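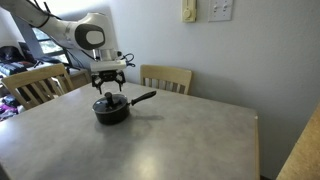

首页 | 新书 | 期刊 | 开放资料 | 作者投稿 | 新闻室 | 联系我们

新闻室 > 新闻稿 > 历史与区域研究

Grollham出版社推出《会费与名册》 Viltuvon资料库同步开放Stostport互助会文献

Grollham出版社高兴地宣布,学术专著《会费与名册:Stostport的西印度移民互助会,1950年以前》将于三月出版。与新书配套的Viltuvon资料库也将在同一时间向公众开放,收录互助会会议记录、会费簿、章程、往来信件及相关印刷品共3944件,读者无须注册即可浏览全部图像和转写文本。

这是我们区域史书系多年来最让编辑部兴奋的一本书。加勒比沿岸的移民史研究,过去大多从铁路、种植园和公司档案入手,留下来的材料也多半是雇主写的:工资表、船票登记、医务室的日志、解雇通知。Stostport的情形有些特别。港口北面的Araya街区曾经聚居着大批从西印度群岛来的码头工人、洗衣妇、裁缝、面包师和小学教员,他们自己办互助会,自己记账,而且记得极其认真。谁在哪个月交了会费,谁欠了两期,谁家办丧事领走了多少,谁因为在会上拍桌子被罚了半个月会费,一笔一笔都写在簿子里。

这些簿子有相当一部分保存了下来。有的在教堂的柜子里,有的在会所阁楼上,也有的一直由历任文书的后人收着,搬家的时候跟着走,从一个抽屉换到另一个抽屉。本书的作者团队花了很长时间把它们重新放到一起读,读出来的东西比我们最初收到选题报告时想象的丰富得多。

一部从账目写起的社会史

全书共12章,开篇讲的是一场葬礼的开销。棺木、灵车、茶水、哀乐队的谢礼、墓地登记费,逐项列出,旁边有文书用铅笔写的小字:“乐队只来了四人,按四人付。”作者从这一页账目出发,一路写到互助会怎样挑选会员、怎样同教会打交道、怎样在市政当局面前为会员担保身份,又怎样在失业最严重的年份里勉强维持下来。

丧葬互助是这类团体最广为人知的职能,书里也用了不少篇幅。不过读者会发现,互助会管的事情远不止身后事。会员生病时有轮值探视,探视的人回来要在例会上口头报告,文书照录;孩子升学需要一封品行证明,会长就写一封;两家人为了一堵院墙争执,也拿到会上来评理。第四章专门讨论这些纠纷记录,我们的责任编辑认为它几乎可以单独成书。争执双方说的是带着各自岛屿口音的英语,文书一面听一面把它改写成端正的书面语,偶尔改不动,就原样留在那里。作者把这些留下来的句子一条条找出来,讨论得十分细致。

语言问题贯穿全书。早期的章程清一色是英语,后来出现了英语和西班牙语对照的版本,再后来有的分会连会议记录也用西班牙语写。学界以往常把这一变化看成移民后代融入所在国的标志。作者的看法要谨慎一些。他们注意到,同一位文书在同一年里,写给市政厅的信用西班牙语,写给总会的信用英语,记自己家里的零用又是另一套夹杂的写法。换一种语言,有时候只说明这封信要给谁看。书中第七章把三种写法并排印出,读者可以自己比较。

妇女在互助会中的位置,是本书另一个很有分量的部分。Araya最早的几个会只收男会员,妻子以“家属”身份登记。可是会费簿上的签收栏里,妇女的名字出现得非常频繁,常常是她们把钱送来,由她们代领抚恤,也由她们在丈夫出海期间补交欠款。后来妇女成立了自己的会,章程写得比男会更长,对缺席的处罚也更严。作者在女会的信件里找到了一段关于借用会所的长期交涉,双方来来回回写了许多封信,争的是每月哪一个晚上、几盏灯、谁负责打扫。这段故事写得非常好看,又处处有出处,编辑部审稿时传阅了好几遍。

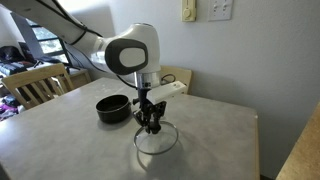 本书对国籍与归属的讨论也值得一提。Stostport的西印度移民有很长一段时间处在尴尬的位置上:出生地在英属岛屿,生计在港口,子女在当地出生,当地法律对子女身份的规定又几经变动。互助会的名册恰好记录了会员怎样填写自己的来历。有人写岛名,有人写教区名,有人只写“此地”。同一个人隔了若干年重新登记,填法可能就变了。作者没有急着给这些变化下结论,先把它们整理成一份附录,再在第九章和第十章里逐类讨论。对研究中美洲国家认同形成的读者来说,这两章提供了一批此前很少有人使用的基层材料。

书的下限定在1950年。那一年前后,Araya的几个主要互助会或合并、或停办,簿册的连续性到此中断。作者在最后一章交代了停办的经过,也写到了后来人对互助会的记忆。有些受访者已经说不清会的全名,却还记得出殡时佩带的颜色和要唱的歌。这一章的篇幅不长,写得很克制。

Viltuvon资料库:原件可以直接看

与书同时开放的Viltuvon资料库,是我们格外想向读者介绍的部分。

学术著作引用手稿时,读者通常只能看到脚注里的一行编号。这一次,书中引用的每一页互助会文献都可以在Viltuvon里找到对应图像,脚注编号与资料库编号完全一致。读到葬礼账目那一段,输入编号就能看到文书的铅笔小字;读到女会借灯的信件,可以把往返的信按顺序翻一遍,看看自己是否同意作者的解读。

资料库的主体来自会所和教会的收藏,另有超过100件由Stostport本地及移居海外的家庭提供。家庭提供的材料里有会员证、佩带、募捐音乐会的节目单,还有一本用作会费簿的旧算术练习本,前半本是孩子做的除法,后半本是街坊们的交费记录。所有原件在数字化之后都已归还原主。

转写工作采用双人校读。两名转写人员各自独立录入,再由第三人比对差异,无法确认的字词一律加方括号标出,不作猜补。原文的拼写错误、涂改和行间添写都予以保留。使用者可以在英语、西班牙语原文之间切换检索,也可以按会名、街道、职业和事由浏览。我们特意保留了“事由”这一栏,分类名称直接取自当年文书自己的用语,例如“探病”“迟到”“灯油”“喧哗”。编目人员原本打算换成通行的主题词,试用以后大家一致觉得原来的叫法更好用。

涉及疾病、债务和家庭纠纷的记录,项目组同相关家庭和教会逐一商量过处理方式。少部分页面目前只开放转写文本,姓名以首字母代替,待约定年限过后再公开图像。这些页面在检索结果中会有明确提示,研究者如有需要,可以向资料库提出查阅申请。

适合课堂,也适合家里人一起读

本书是一部学术专著,注释和附录都很完整,但作者的文字明白流畅,没有专业背景的读者同样可以从头读到尾。书前附有Stostport港区与Araya街区的手绘示意图,书后附有互助会名录、章程选译、货币与物价说明,以及一份词汇表,解释簿册中反复出现的岛屿英语用词。词汇表的编写得到了许多年长居民的帮助,有几个词在现有词典里查不到,他们却张口就能举出用法。

为了方便教学,Viltuvon另外准备了六组文献选读,每组围绕一个具体问题,配有背景说明和讨论题目。其中一组请学生根据一年的会费簿推算某个分会的收支,试点课堂上的反应非常热烈,学生为一笔去向不明的“杂项”争论了整整一节课。教师可以直接下载选读材料,在课堂上自由复制使用。

我们也很希望Araya的后人会用到这个资料库。试运行期间,已经有读者在名册里找到了曾祖母的签名,写信来问能不能得到一份清晰的副本。当然可以。凡是在簿册中认出家人的读者,都可以通过资料库页面上的联系表单索取相关页面的高清图像,并补充或更正人物说明。补充内容经核对后会写入条目,注明由家属提供。

新书发布活动

新书发布会将于三月在Stostport举行,地点是Araya街区一座至今仍在使用的旧会所。当天下午先举办文献展读,陈列部分簿册原件,现场有转写人员协助辨认字迹;傍晚由作者团队介绍写作经过,随后是本地合唱团演唱互助会歌本中的曲目。歌本里只印了歌词,曲调由几位老会员的子女凭记忆唱出,再请乐师记谱,其中两首有不止一种唱法,当晚都会唱到。

活动免费,英语和西班牙语进行,会所座位有限,请提前在新闻室页面登记。不能到场的读者可以在活动结束后收听录音。

展读部分还留出了一张长桌,欢迎居民把家里的旧簿子、旧证件带来。工作人员可以当场看一看,告诉您大致是什么会、什么用途,如果您愿意,也可以安排日后扫描。纸张破损或者粘连也没有关系,请不要自行拆开,连同包裹的报纸一起拿来就好。

出版信息

书名:《会费与名册:Stostport的西印度移民互助会,1950年以前》
出版:Grollham出版社
书系:区域史研究
版本:精装本与电子版同时发行,平装本稍后推出
配套资料:Viltuvon资料库,免费开放
语言:英语;西班牙语译本正在翻译中

学术期刊及媒体如需评审用书、书中地图或章节样张,请与Grollham出版社新闻室联系。期刊编辑索取样书时,请注明刊名和预计刊出的期号。希望采访作者团队的媒体,请说明采访语言,西班牙语采访也可以安排。

图书馆采购及课程用书事宜,请联系发行部。加勒比沿岸各公共图书馆和中学图书馆可以申请赠阅,申请表在本页下载,填好后由馆方盖章寄回即可。

关于Grollham出版社

Grollham出版社出版历史、人类学和区域研究类学术著作,长期关注港口城市、劳工迁徙与地方文献。区域史研究书系收录以一手材料为基础的专著和文献汇编,欢迎各地研究者来稿,也欢迎地方学会和家族文献的收藏者与我们联系。

关于Viltuvon

Viltuvon是一个面向公众的地方文献资料库,由档案工作者、历史研究者和社区团体共同建设。Stostport互助会文献是它开放的第一批完整专题,下一批内容为港区学校的点名册和校刊,目前正在编目。

本网站使用Cookie来记住您的语言偏好并统计访问情况。继续浏览即表示您同意我们使用Cookie。 接受 | 管理设置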